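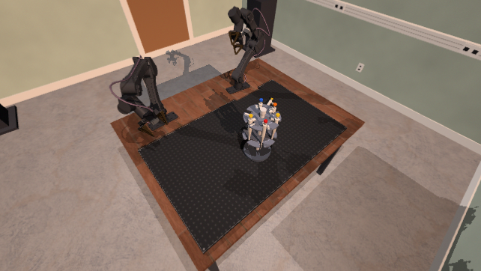
Urkell recalls pipette calibration kits over volume error

Urkell has recalled 2,261 calibration kits sold to water testing laboratories after a fault was found in the reference weights supplied with them. The kits are used to check that hand pipettes deliver the stated volume.

The fault affects the 100 mg weight in each set. Weights made at the Vastach plant between February and April were finished with a coating that takes up moisture from the air. A balance adjusted with one of them reads low, and a pipette checked on that balance may be passed when it should be reset.

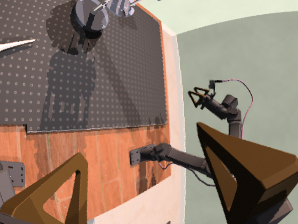
The 400 mg weight comes from a separate supplier, Kullamix, and is outside the recall. Laboratories may continue to use it for checks at the upper end of the range.

Urkell has asked customers to stop using the smaller weight at once and to repeat any check made with it. Records for the affected period should be marked as provisional until the repeat is complete. Replacement weights will ship within 30 days at no charge.
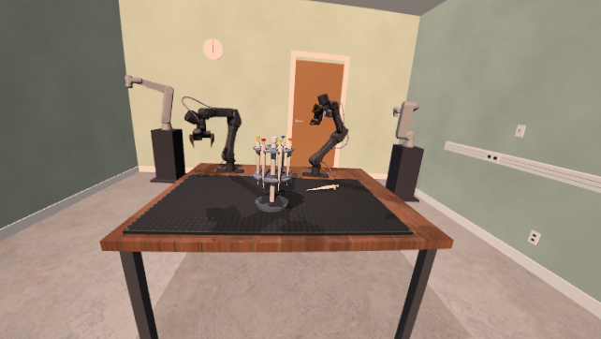
Thevar, which runs water testing laboratories in two counties, said the repeat checks would delay routine reports but that no result already issued had been withdrawn. It has moved its urgent samples to a site that uses a different kit.
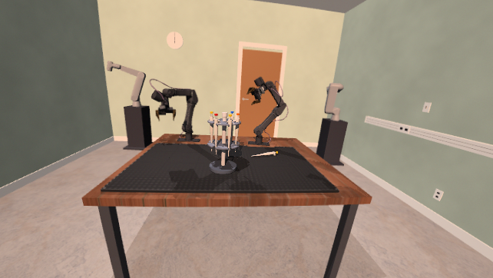

Kits with a serial number ending in the letter K were packed after the coating was changed and need no action. The serial number is printed inside the lid of the case.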